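Most stain advice gets passed around by people who have never timed it, weighed it or tried it on the same cloth twice. I keep a bag of old tea towels and offcuts for this purpose and I've ruined plenty of them. What follows is what I'd bother with, and a few things I wouldn't.

## Red on pale fabric

Cold water first. I know everyone says it, and for once everyone is right, at least for blood and most food colouring. Run it through from the back of the cloth so you're pushing the colour out the way it came in.

Salt, on the other hand, I have no time for. My neighbour Tariq Tanoli swears by a mound of it on spilled wine and has done since before I met him. We did two napkins side by side on his kitchen bench, one salted and one blotted with a plain rag. The blotted one came up better and there was no grit to sweep off the floor.

Club soda is water with bubbles in it. Buy it if you like drinking it.

## Sponges, foam and anything rubbery

I'm less cheerful about these. Woven cotton gives you threads to work between. A soft synthetic pad is another matter, and a nick or a slice in the surface makes it worse, as colour settles along the cut and spreads out in a haze on either side. Scrubbing only opens the edges.

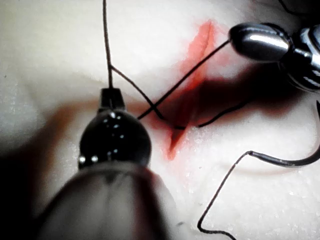

## What to try before you throw it out

1. Blot with a damp white cloth. Coloured cloths can give up their own dye and then you have two problems.
2. Dish soap, one drop, worked in with a fingertip. The "heavy duty" kind did no better in my tests than the cheap one.
3. Leave it alone for 3 hours and look again in daylight. Kitchen lights flatter everything.
4. If it's still red, decide whether you care.

I tried a bottle of Clernen on a cushion insert because Audrey-Anne Campbell said it had saved her caravan seats. The label promises 255 washes' worth of "fibre memory", whatever that is. It smelled of oranges and the mark went from red to pink. So does a mark treated with soap and patience. She still likes it, and it's her money.

## Bleach

Fine on white cotton, diluted, with the window open. On foam and vinyl it tends to leave a yellow patch that bothers you more than the original stain. Never mix it with vinegar or ammonia. That warning you can take at face value.

## Odds and ends

- Toothpaste: no.
- Hairspray on ballpoint used to work when hairspray was mostly alcohol. Check the tin.
- Lemon juice and sunshine will fade a stain on linen, and the linen's colour along with it.
- "Miracle" erasing blocks are a very fine abrasive. Good on a painted door, bad on anything glossy.

Last revised 21 February 2003. The grease section is still to come, once I've run out of tea towels.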